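Search this site Go

Block corner news from Flonmont

Quick one, running late. The toy library has sorted its wooden blocks at last, 80 sets checked and 8 still short a peice or two. If you borrowed over the summer, please look under the couch. Small baskets go out with each set now, no more plastic bags. Returns to Darius Oprea at the Domberg desk, before 4 pm if you can. White cloth on the table, red, blue and green cubes out, wicker basket at the back. 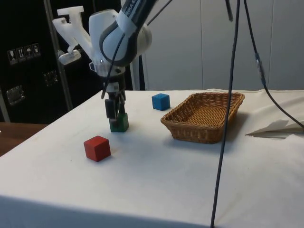

How long can we keep a set? Three weeks, and you can renew once if no one else is wating for it.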